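The bakery on Plerkano Street sold out of everything by nine, and I had got the last orange bun. The very last one! I carried it up two flights in its paper bag with my coat still buttoned, feeling as if I'd won a prize at the February fair, and the woman from Baudry's who rides the lift with her bicycle gave me such a look of envy that I nearly offered her half.

Nearly. I'd been thinking about that bun since Climport, which is 153 kilometres back down the line and has no bakery at all, only a kiosk that sells mints.

The studio kitchen was quiet when I let myself in. I love that room before work starts, with the big bright letters up on the black wall and the pale table under them, long enough for all of us to eat at if we keep our elbows in. I fetched the cherry tray, my favourite (my aunt in Gedon had one just like it, and everything she served on it tasted better), and set the bun down in the middle. What a crust! Orange and cream swirled together, lumpy as a hillside. Then I opened the microwave and stood there, full of hope.

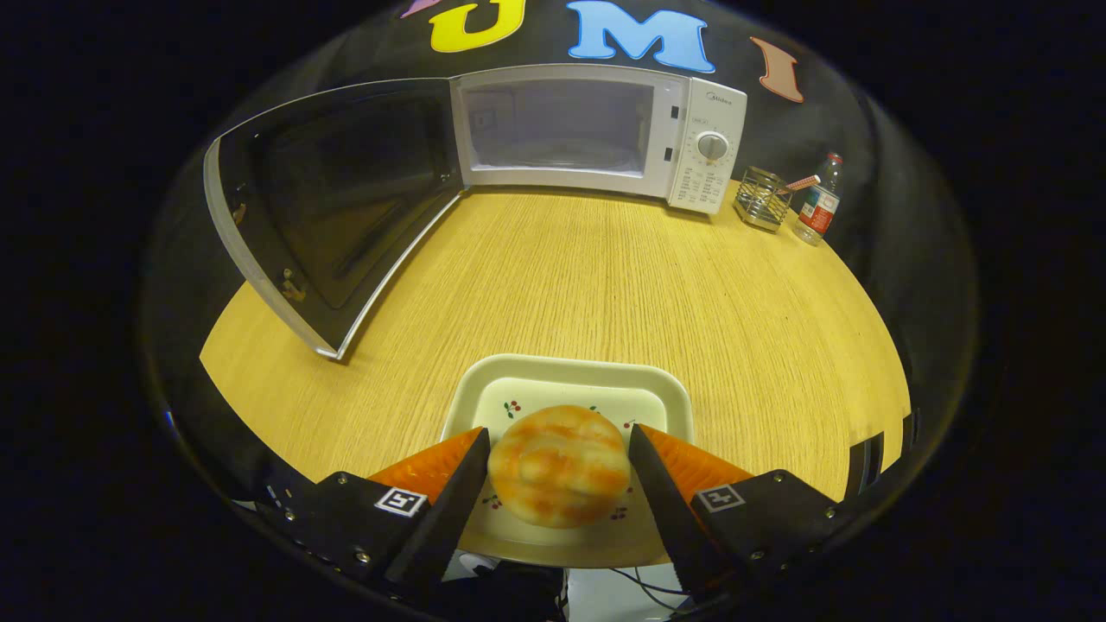

How long does a bun need in the microwave?

Fifteen seconds is plenty for one this size, then leave it a minute before you bite.

My aunt taught me that, and she was strict about the minute. She used to make me sing through it. So I turned the dial and sang, rather loudly, the one about the ferryman and his 3 daughters, and got as far as the second daughter's wedding before the bell went. Then I sang the rest for the resting minute, with the tray in front of me and the whole kitchen smelling of butter and orange peel, oh, it was glorious!

The door opened during the last verse. It was the woman with the bicycle, one trouser leg still tucked into her sock.

"Is that the ferryman song?" she said. "You've left out the goat."

I hadn't known there was a goat. I pulled out a chair for her, tore the bun in 2 and gave her the bigger piece, and she started again from the first verse.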